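Elarero Tidy Set: README

Contents
1. What the set is for
2. The work
3. How episodes are stored
4. Labels
5. What we can say so far
6. Known problems
7. Licence and contact

1. What the set is for

Elarero is a set of short recordings of a robot arm doing small household chores at a table. We put it together to answer a plain question: can a machine do the dull jobs of the house yet, and if not, which part of the job stops it? Putting things away, lifting something off a tray and moving an ornament so that the table can be wiped are all jobs a child can do. They make a fair test.

The set holds 2904 episodes across 14 tasks. Hậu Dương wrote the task list and ran most of the recording. Cyril Haworth wrote the labelling guide and the loader.

2. The work

Every task takes place on the same kind of surface: a pale table with a white curtain behind it. We kept the background dull on purpose. Kitchens and living rooms are harder, and anyone who trains on this set alone should expect trouble in a real one.
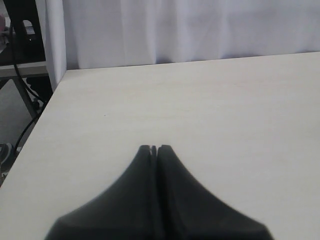
Wrist view, fingers closed, table clear.

The tasks fall into two groups. The first covers hard items that keep their shape, such as cups, boxes and pegs. The second covers soft items: cloths, socks, plush toys and anything with loose parts hanging from it. Each task has a one-line instruction in plain English, for example "take the toy off the tray" or "put the cup in the box". The operator reads the instruction before the episode begins and may not change it afterwards.

An episode runs for 30 seconds at most. If the chore isn't done by then it is marked as unfinished and kept. Please don't filter these out before you have looked at them, as they are useful for training a success detector.

The soft group is where most of the interest lies. Take a plush snowman with corduroy antlers and a long green scarf, sitting on a shallow white tray. A person picks it up without thinking. For a gripper there are several poor choices: an antler, a scarf end that hangs over the rim, or the fleece itself, which is much the same colour as the tray.
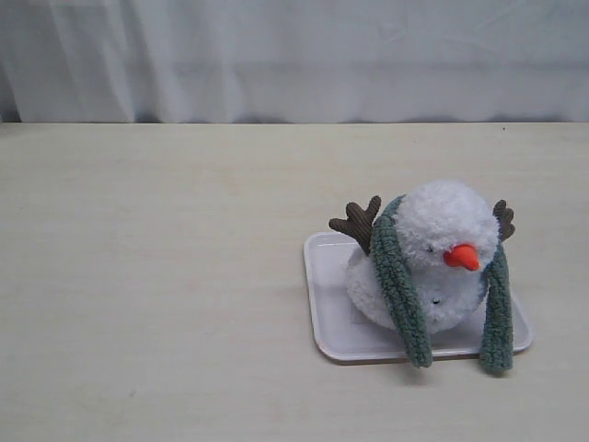

Grasp choice is therefore labelled separately from the result. An episode can have a good grasp and a bad ending, or the other way round, and we found early on that one pass/fail mark hid too much.

3. How episodes are stored

Each episode is a folder with the following files:

wrist.mp4: video from the camera at the gripper
scene.mp4: video from the fixed camera
joints.csv: arm positions, one row per time step
gripper.csv: opening of the fingers, one row per time step
task.txt: the instruction, one line
labels.json: see section 4

The 2 videos share a clock with the joint file. The loader, Plistent, lines them up for you and drops any row with no matching image. If you write your own loader, read the time column and don't assume an even frame rate.

4. Labels

done: yes, no or unfinished
grasp: body, edge, loose part, none
contact: whether the fingers touched anything other than the item
retry: how many times the gripper opened and tried again
note: free text, often blank

"Loose part" means a strap, scarf, string, sleeve or similar. "None" covers pushing and sliding as well as episodes in which the gripper never reached the item. Notes were written by whoever was at the table and the spelling has been left alone.

Start and end views are kept as part of the wrist video. We suggest training on them too. A policy that has never seen a clear table tends to go hunting for something to pick up.

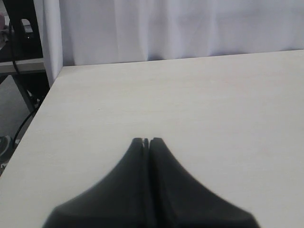

The same goes for closed fingers. In the wrist view they take up a fair part of the lower picture, and a model that crops them away loses its best clue to where the hand is.

5. What we can say so far

Hard items on a bare table are close to solved with the baseline, Viltine. Soft items are not. The usual failure is a grasp on a loose part, after which the item swings or drags. The second most common is stopping short above something pale on a pale surface.

We would not leave the baseline to tidy a room on its own. It may be good enough for one fixed chore on one fixed table, with a person nearby.

6. Known problems

- Some wrist videos show the room at the left of the table, including cables and shoes. Mask this area if your model picks up on it.
- Small specks and smudges on the table were not cleaned out of the images.
- The April recordings use an older name, Hajdu, in the folder paths. The loader accepts both.
- White on white is hard to segment. Check your masks by eye.

7. Licence and contact

Free for research and teaching. Ask before using it in a product. Send broken episodes to Cyril Haworth with the folder name and the time at which the fault begins.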